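Bradgate Collection Desk - Frequently Asked Questions
Last revised Saturday, March 19, 2022

Who is this page for?
Operators who record examples with the hand-held grippers, and anyone who trains models on what they record. Questions on booking and pay are handled separately.

What counts as one example?
One example runs from the start tone to the stop tone and holds one attempt at the task. Two attempts in one recording are two examples stored badly, and the review tool Plurkik will send them back.

How long should an example be?
Most tasks fall between 7 and 80 seconds. Plurkik flags anything outside those limits for a manual check. A flag does not mean the example is lost.

Do I discard a failed attempt?
No. Stop the recording, mark it "failed" and go on. Failed attempts are kept in a separate set. Discard only when a gripper lost tracking or the wrong task was loaded.

May I correct a mistake in the middle of an example?
Yes, if you would do so in normal work. A dropped part that you pick up again within the same attempt is useful to the model. Do not talk to the grippers, wave them, or set them down to adjust your sleeves.

How fast should I move?
At the pace of careful handwork. Fast motion blurs the gripper views, and the tracker drops frames. Very slow motion teaches the model to hesitate.

Does the idle hand matter?
It does. Both streams are recorded for the full length of the example, including the one from a gripper that holds nothing. Keep it open, over the board, and out of the path of the working hand.

How much variation is wanted?
Change the start position of the container for every example. Change the contents after every 13 examples, by stirring or by swapping some of the items. Leave the table height alone.

What is the acceptance rate?
In November, 97 percent of the examples passed review. Most rejections were for missing start tones.

What do the recorded views look like during a bin-picking session?
The head view gives the layout of the task, and the gripper view gives the contact area between the fingers. 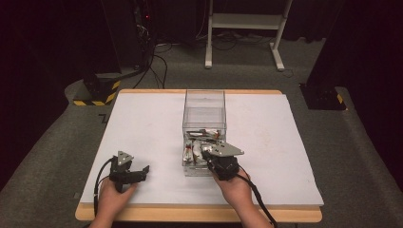

Head view, one gripper in the clear box.
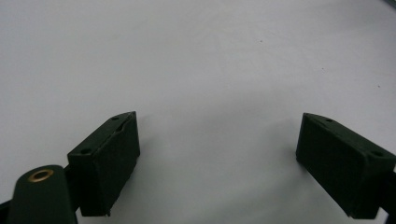 Hậu Nghiêm asks whether a stretch in which a gripper view contains only bare board should be trimmed before upload, as it adds storage and seems to carry no signal. Her own runs on the Wavia set were trimmed this way, she writes, and the model then closed the idle gripper at odd moments - she would like the rule stated on this page either way.

The rule is: do not trim. Upload the full stream from both grippers. Trimmed files no longer line up with the head view, and Plurkik rejects them at import.

Where do I report a fault in the tracking?
Write to Châu Lò with the session number and the gripper side, left or right. Stop recording on that station until you have a reply.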